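[trade-list] Re: Certificates of origin for the January filing
Filed under: Customs & Duties | Import/Export Discussion

Jul 9, 2023

On the question of whether the new duty relief covers goods shipped through a third country:

> We buy pump housings from Gillix and they go by way of the
> Drason warehouse before they reach us. Our broker says the
> lower rate no longer applies once the cartons are opened for
> relabeling. Is that right? We have 342 cartons waiting and
> would like to file them as one entry.

Your broker is partly right. Relabeling alone does not change the origin of the goods. What matters is whether they stayed under customs control while they were in the warehouse. If Drason can give you a signed statement saying so, attach it to the certificate and claim the lower rate.

We went through this at Dastine in January. Our first claim was refused on 44 cartons. The statement listed the container number and left out the carton numbers. We sent a corrected copy and the duty was refunded. Wouters had the same trouble with a larger lot of 1000 units and ended up splitting it into two entries.

I would not file all 342 as one entry. If one line is questioned, the whole entry is held.

The Dastine site page has the warehouse statement form.
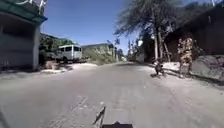
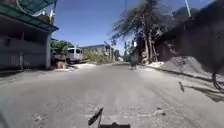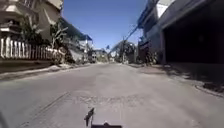 Other points from the thread

1. Form 123 is our own internal number for the cover sheet. Customs will not know it, so leave it off anything you send them.

2. The certificate has to be dated on or before the day of export. A later date is accepted only if the box for retrospective issue is marked.

3. Keep the Gillix invoices with the entry papers. We were asked for ours twice.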